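Derley Everyday Bowls, set of assorted colors
Review by Nesrin Sezer
27 September 2022

I bought these to replace a stack of ceramic cereal bowls that had been chipping one after another for years. We eat a lot of soup and rice at our house, and I wanted something light that could go from the counter to the table and survive being dropped in the sink. The Derley bowls are sold in mixed colors. I picked black and pink. I have used them every day for 61 days and feel ready to say what I think.

Size first. They are a normal cereal bowl size. One can of soup fits in a bowl with room to carry it without spilling. A big salad does not fit, and I would not try to toss anything in one. For kids they are fine. For my brother-in-law they are a side dish bowl.

The shape is plain, which I like. There is no pattern and no raised logo where food can get stuck. The bowls sit flat on our table and do not rock when you scrape the bottom with a spoon. The spoon is also quieter than it was on the old ceramic ones, and I notice that most in the morning when somebody is still asleep.

The finish is where the colors differ, at least in my set. The pink has a matte look and hides scratches well. The black ones look better when new, but they show every water spot. If you have hard water like we do, plan on wiping the black ones with a towel. I have stopped bothering unless we have people over.
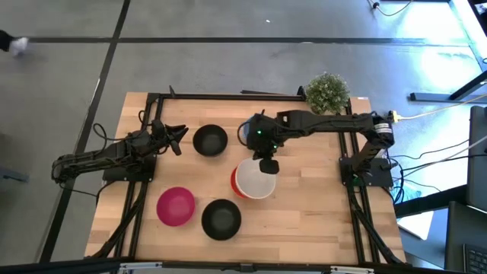

Color also matters for what you put in them. Dark food disappears in the black bowls. Black beans, blackberries, dark chocolate pudding, you can't tell how much is left. Plain yogurt, rice and noodles look very good in black. I use the pink one for anything I need to keep an eye on, such as sorting lentils or picking over parsley. It stands out well on a light wood tabletop too. The black bowls do as well, for that matter. If your table is dark I would skip black entirely.

Cleaning is easy. I run them on the top rack and they come out clean, except for tomato sauce, which needs a rinse beforehand. I left curry in the pink bowl overnight once and there was a yellow ring. Baking soda paste took most of it off. I can still find it if I look.

They stack, but tightly. After the dishwasher, two of the black ones stuck together and I had to run warm water over the outside to get them apart. Now I let them dry fully before putting them away. My neighbor Florence Poirier has the same set and puts a paper napkin between each bowl. That works but I don't have the patience.

I have not used them in the microwave. The sheet that came with mine says to keep it short, and I would sooner use a glass dish.

Compared with the Pradura bowls I had before the ceramic ones, the Derley bowls are lighter and the rims are thinner. The Pradura rim was easier to hold when the soup was hot. With these you want to pick the bowl up from underneath, or let it sit for a few minutes. That is my main complaint. A slightly wider rim would fix it.

The second complaint is that you can't choose how many of each color you get. I would have been happy with more pink and less black. I wrote to the store and Mercedes Salazar answered the next day, very polite, and told me single bowls may be sold separately starting in November. I would wait for that if you care about matching.

Good: light, quiet, flat bottom, easy to wash.
Not so good: thin rim, water spots on black, bowls stick when stacked damp.

I would buy them again for everyday meals, and I'm keeping my two good serving bowls for company.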